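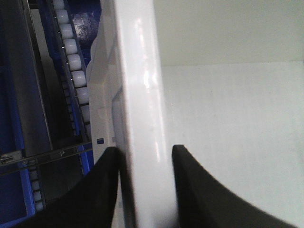
Gripper on the white plastic, rollers to the left.

Re: [shop-automation] Can they do chores yet?

On a morning in October, the list wrote:
> Bridow quotes us 2100 for a month's trial. Before
> I sign, has anyone seen an arm do dull work for
> a whole shift? Moving totes would be plenty.

I have, at Grusto, and I brought a sandwich. Moving totes is the right thing to ask for. The job sounds like nothing until you list the ways a person fixes a bad grab without noticing - a nudge of the hip, mostly. Arms have no hip. 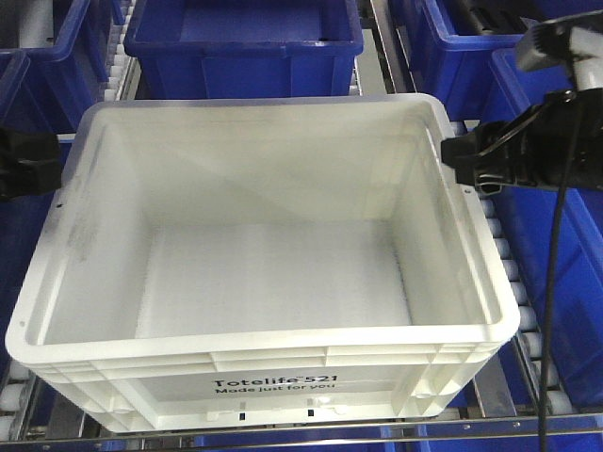 Bukulov wrote back to me off-list that empty totes prove very little, and that I should call again when there are 11 pounds of bolts in one. Fair. I'd still take the empties off my hands first, and the bolts can wait their turn.

My own yardstick is babysitting. If I have to stand there, I've bought a very slow coworker. At Grusto someone had to step in 2 times before lunch, so

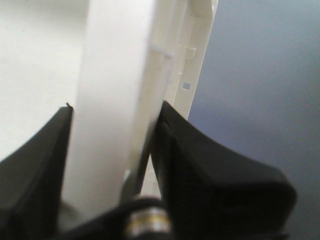 call it a trainee with good attendance. The laundry-folding crowd will have to wait longer than that, I think. Shirts don't have rims.

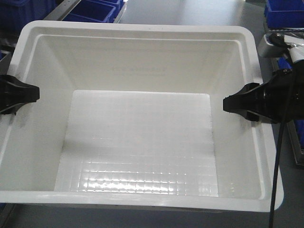

For Bridow, I'd ask what happens when your containers change. We switched suppliers once and it cost us around 800 in new shelving alone. A jaw on each side works nicely on a tub with a broad lip like that one, and I'd want to see it try your oldest, ugliest crate before paying.

Antoniadis
(still carrying my own totes)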